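Gallery: Hand-Held Collection at the Peltley Lab

The Bisent project studies how well a robot arm can learn household handling from people who do the tasks with their own hands. No robot is present during recording. A person wears a sensor rig on one hand, picks things up, moves them and puts them down, and the recorded motion is later turned into commands for the arm. This page covers the collection work at Peltley, which began in February. Results are at the bottom, next to the last picture.

How a session runs

Each session lasts 40 minutes and is done sitting down. The operator gets a card with the object and the start and end positions, and works through the card at a normal pace. We ask people not to slow down for the sensors. In the first weeks several of them did, and the arm copied the slow approach faithfully.

The rig has a square printed marker on it. A camera reads the marker to get the position and tilt of the hand, and the finger sensors report how far the grip has closed. If the marker turns too far from the camera, the software fills the gap from the last known motion. Gaps longer than 10 video frames are thrown out.

The object set

We use things people keep at home: bottles, folded and unfolded cloth, small plastic items. Cloth is by far the hardest to label. Two passes over the same shirt rarely end in the same shape, so we score the grasp and the release and leave the final shape alone.

Bottles were chosen as the main test object for the Meinecke comparison, where the same task is recorded twice, once with the hand rig and once by driving the arm through a headset. Lifting by hand takes much less time per attempt. Driving the arm gives cleaner force readings.

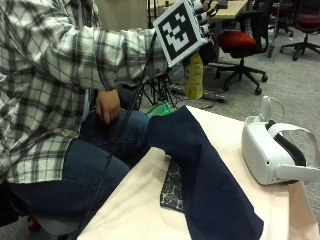
The comparison set now holds 1000 attempts, split evenly between the two methods. We trained one policy on each half and ran both on the Falov arm, with 105 trials per policy. The hand-rig policy did better on upright bottles and on anything with a narrow neck. The headset policy did better on bottles lying on their side, mostly in the last few centimeters before contact.

Mixing the two halves helped less than we expected. A policy trained on everything matched the better of the two on upright bottles but still missed side grasps that the headset policy made. We think the timing is to blame, as the hand recordings move at about twice the speed of the driven ones. Resampling them to one speed is the next thing to try.

Cloth results are still being scored and will go up on a separate page. The rig drawings and the task cards are available from the lab on request.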